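**Glossy tabletop paint still tacky underneath after weeks**

**Lewis MacRitchie**

I repainted a workbench top in April with a green oil-based enamel, two coats over the old varnish. It looks dry and takes a light touch, but a fingernail leaves a mark and anything left overnight sticks. The garage is unheated. Do I strip it or wait?

**Kenneth Belmonte**

Two likely causes: the second coat went on too soon, or the varnish was not sanded enough. Check adhesion first. Score a small crosshatch in a corner, press tape on it and pull. If flakes come up, strip it. If the film holds, it is only undercured and needs warmth and moving air. Leave it bare for 16 days before testing again. Until then, put card under anything that has to stand on it. 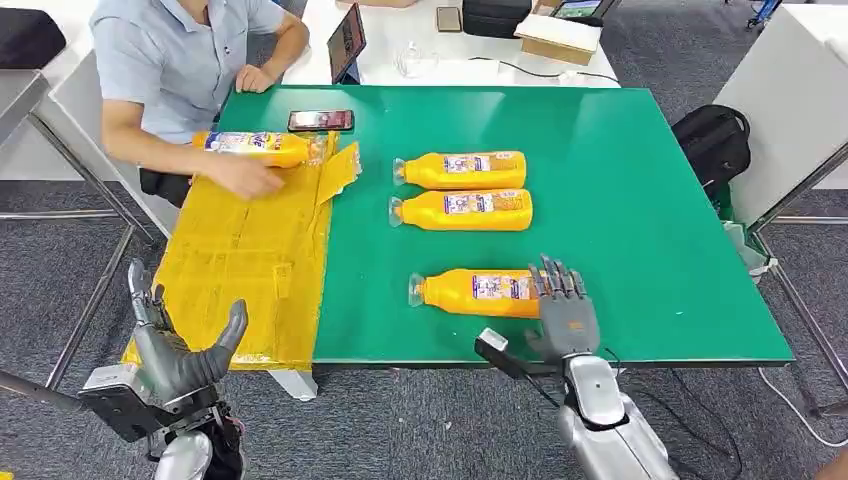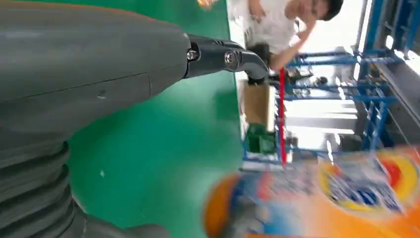 Should you end up stripping, go back with 120 grit, then 220, wipe down with mineral spirits and let that flash off fully. Thin coats. The recoat time on the can assumes a warm room, so double it in a garage.

**Sheena Tosh**

just use water based, mine was fine in 4 hours

**Lewis MacRitchie**

Tape test held at three corners, lifted slightly at the fourth, next to the vise. Moved a fan heater in. Will sand and patch the bad corner only.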